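Workshop notebook, Monday, 7.40 in the morning

Glue trial for the Jirlow chairs, second week. The hide glue from the new sack behaves differently from the old one. I soaked 27 grams overnight in cold water, same jar, same shelf. The old grains were soft to the middle by morning. These were still a bit glassy inside, so I gave them two more hours before warming.

Warmed the pot slowly and kept the lid on between stirs. The colour is lighter than the last sack and the smell is weaker. When it runs from the brush it should make a thin string and then break into drops. I had to add water two times before I got that, a spoon each time. Please write down how much you add, otherwise the next person starts again from nothing.

Joints tested: 3, all in beech offcuts, mortise and tenon, cut last week and stored beside the chairs so the moisture should be the same. Number one I warmed with the heat gun before gluing. Number two was at room temperature. Number three was also at room temperature, but I was slow with the clamp, perhaps a full minute, because the bar was set for the wrong width. I expect trouble with number three.

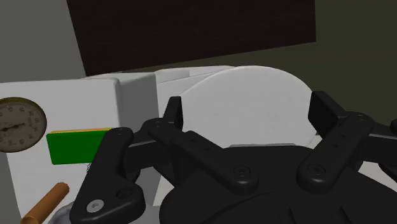

Thanasis Tzanetos thinks the room is the problem and the glue is fine. He read my numbers at the bench and said that in his old shop in Kouris they did not open the pot at all before the stove had been going for one hour, and that a cold tenon will make jelly of any glue, good or bad. He would also throw away joint three now and not wait for it.

I will wait for it anyway. A bad joint is useful to see when it opens, and I want to know if it fails in the glue or in the wood.

Clamps stay on until tomorrow noon. Kalevi, please do not borrow the short ones, I know you like them.

Order 2802 from Pimura came without the fine brushes. I wrote to them. We have some 561 grams left of the old grains, enough for the back legs if we don't waste it – so keep the new sack for tests only.

To do: label the jars, sharpen the 8 mm chisel, ask about the cracked seat rail.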